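Can a machine change the parts in your old computer?

Not alone, I think, but it is coming closer. In our workshop at Khoury we open many desktop towers, and these tips help both a person and a robot arm.

Lay the case on its side, with the open side up. Give every part its own place in a tray, the processor also. 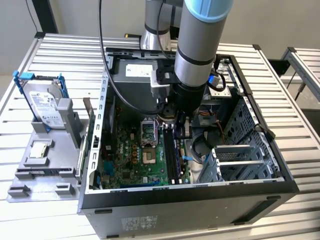
Push the cables away before you reach for the socket. A person feels a wire with the finger; a gripper often does not. Never touch the gold pins.

My colleague Mireille Khasawneh needs 20 minutes for a full change of parts. For now I would still give the cables to her.

Widad Karam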